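Firiment's last season

4 min read

September | By our racing correspondent

Norken racecourse holds 1,940 people if they breathe in, and has not needed to ask them to for some time. The crowd for the autumn handicap was 623, plus dogs.

They had come for Firiment, a grey gelding of settled habits who has won the race three times and would, in the view of the Gerker end of the grandstand, win it again if someone could interest him in the start. He left the stalls like a man going back for his umbrella.
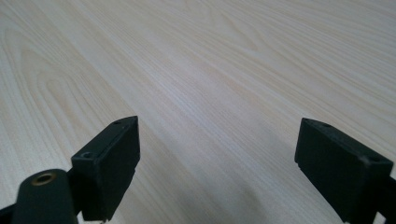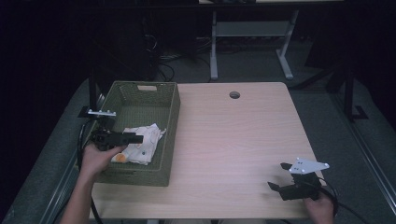 Pale wood grain in both; the basket is in the second.

By the far turn he had passed most of the field. Mok, the favourite, had the rail and a clear run home, and Firiment beat him by a neck while looking at something in the car park.

The winner's purse was £1,176, nearly enough to cover his winter hay. His stable says he will retire now, as it said last year, and the year before that with a cake.

Comments

railbird: Backed Mok. Please don't write about it again.

GerkerEnder: He was looking at the burger van. He always looks at the burger van.

tic_tac: Is the course bus still running from Gerker? The website says yes and the bus stop says no.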